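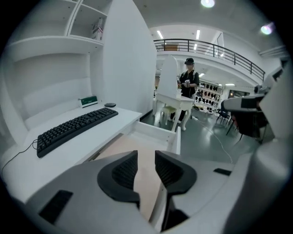
Keyboard on the white desk, cable over the front edge.

Sport > Footy > Tipping > Running your own comp

How to run a footy tipping comp with your mates (and still have mates in September)

I've been running a tipping comp since my second year at Skillex, when the bloke who used to do it left and took the spreadsheet with him. There are 19 of us in it now. It's called the Mudska Cup, after a team name somebody put down one year that stuck, and it has survived two password disasters, one very heated argument over a draw and Sharada Pillai winning while openly picking on jumper colours.

People keep asking me how to set one up, so I've written the whole thing down. You could use one of the big free tipping sites and a lot of this gets handled for you, but I like a spreadsheet. I like fiddling with it on a Sunday night with a cup of tea. If that sounds awful, use a site and just read the bits on rules, because you'll need those either way!

Before you invite anyone

Write the rules first. I mean properly write them, in one message or one page that you can point to later. Mine fit on a single sheet and have been added to every season, always straight after a blue about something.

You need an answer to all of these before the first bounce:

1) When do tips close? Ours close at the start of the first game of the round, all of them, in one go. Some comps let you tip each game right up until it starts, which is kinder to forgetful people but means whoever is chasing can sit back and see how the early games land. Pick one and stick to it.

2) What happens if someone forgets? This is the big one. Options are zero for the round, all away teams, all home teams, or the same as the lowest score anyone got that week. We give all away teams. It stings enough that people set a reminder but it doesn't wreck the whole year. Muthu D'Souza once missed a round on purpose because he thought the away teams looked good, so now you can only do it twice a season and after that it's a zero.

3) What's a draw worth? We count a draw as a correct tip for everyone. Before that rule it was worth nothing, and then there was a draw in the second-last round, and I had three phone calls before I'd got off the couch.

4) What if a game is cancelled or moved? If it's played later in the season, the tips people put in originally stand. If it's never played, nobody scores.

5) How do you split ties at the end? See the section on margins.

6) Do the finals count? Ours don't. By then half the comp is mathematically out of it and the other half is unbearable. We do a separate little finals knockout for anyone still keen.

Money, or no money

Up to you. Ours is a small entry fee collected up front, most of it goes to first place, a bit to second, and last place gets their money back (plus a trophy I found in an op shop that has a lawn bowler on the top). If you're doing it at work, check with whoever looks after that sort of thing, and keep it to an amount that nobody would miss. Have a look at the rules in your state too if the pot starts getting large.

Collect before round one. I let people pay me "whenever" in my first season and was still chasing Jayanthi Salian in the off-season. She paid me in a bag of lemons in the end. They were good lemons, but you can't put lemons in a prize pool.
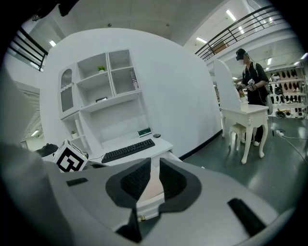
Photo: Murali Mudaliar

Setting up the spreadsheet

You want three tabs. I've tried it with more and I've tried cramming it into one, and three is where I've settled.

The first tab is the fixture. One row per game, with columns for round, home team, away team, winner, and margin. Put the whole season in at the start if the dates are out. If the later rounds haven't been locked in yet, put in the match-ups you know and leave the times blank. Use the same spelling for each team every single time. A stray space after a team name will make a correct tip look wrong, and it'll be the tip of whichever person complains the loudest.

The second tab is tips. Same rows as the fixture, and a column for each person. Use a drop-down list in every cell so you can only choose one of the teams – that gets rid of the spelling problem and saves a heap of typing.

The third tab is the ladder. One row per person, with their score for each round, a running total, and their margin total. The formula counts every row where that person's tip matches the winner column, plus every row where the winner column says Draw. If you're not a formula person, ask around, because there's one in every comp and they've been waiting their whole life for you to ask. Ours is Padmavathi Reddy. She took one look at what I'd built and went very quiet, and then she rebuilt the lot over a lunch break.

Before the season starts, test it. Make up some winners for round one, put in tips for two or three people, and add it up by hand. Then test a draw, because that's where mine broke.

Last thing on the spreadsheet: share it as view only. Please. I left it open to edit once and someone sorted one column without the others, and that was the week I learned where the version history lives.

How to collect tips

Send the round out on the same day every week. I send mine on a Tuesday night, with the games listed in order and the closing time in capitals at the top. People reply straight to me and I enter them. Some comps have everyone post tips in the group chat, but then the late ones just copy the person on top of the ladder, and you end up with six identical sets of tips and a very boring month.

Send one reminder on the day tips close. One is enough. They're adults, and if you start ringing people individually you'll be doing it until the end of time (ask me how I know).

If you're tipping yourself, and you should, get your own tips in first. I send mine to Padmavathi before I open anyone else's. I've never been accused of anything and I'd like to keep it that way.

Margins and breaking ties

You'll get ties. With a group our size we've had somebody level on top nearly every season.

The usual fix is a margin tip. Everyone picks the winning margin for one nominated game each round, usually the first one, and you record how far out they were. Say you tip your team by 20 and they win by 46, you're out by 26. If you tipped the wrong team altogether, you add the two numbers together, so tipping the loser by 20 in that same game puts you out by 66. Add up everyone's errors over the year and the lowest total wins the tie.

The totals get big, by the way. My own margin error last season was 663, which I'm told is nothing to be proud of.

If you can't be bothered with margins every week, you can do a countback on the number of perfect rounds, or just split the prize. Only you'd better say so at the start.

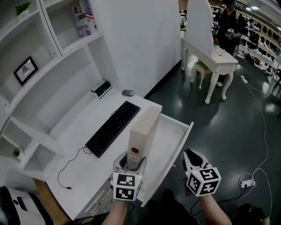 White desk with built-in shelving, from above.

Keeping people interested past June

This is where most comps fall over. By the middle of the year someone is miles ahead, four people have stopped tipping, and you're sending reminders into the void.

What's worked for us is a weekly write-up. It doesn't need to be long or clever. I do a paragraph on who had a shocker, who jumped up the ladder, and one tip of the week that should never have come off. People who haven't tipped properly in a month will still open it to see if they got a mention. I've had complaints about being left out, which I take as a compliment.

We also have a mid-season reset prize. From the first round after the byes, there's a second ladder that starts everyone back on nothing, with its own small prize. Anyone in the bottom half suddenly has a reason to pay attention. Murali was dead last at the halfway mark one year and won the second ladder by four, and we still hear about it every Friday.

And then there's the joker. Everyone gets one round a season where their score counts double, and they have to call it before tips close. I wasn't sure about this one, as it does throw a bit of luck in, but people love it. Don't let them use it in the last two rounds. Sharada's winning total was 95, joker included, in a year when I thought I had it in the bag with a far more sensible approach.

Finishing up the season

Check the final ladder twice before you announce anything. Then get one other person to check it. I posted the wrong runner-up once and had to take it back in front of everybody, and that's a conversation I wouldn't wish on anyone.

Pay out within the week, hand over the bowler, and save a clean copy of the spreadsheet with the year in the name. Clear the tips out of the copy, leave the formulas alone, and you're most of the way to next season. Then ask for rule changes while everyone still remembers what annoyed them. We vote by thumbs up in the group chat and anything that gets more than half goes in.

If you get stuck on the draw formula, leave a comment with what you've got so far and I'll pass it on to Padmavathi.

Related
How to run a finals knockout with an odd number of people
Margin tipping: is the first game the best one to use?
A beginner's guide to reading the footy ladder
Team names from the Mudska Cup, ranked
What to do when the fixture changes mid-week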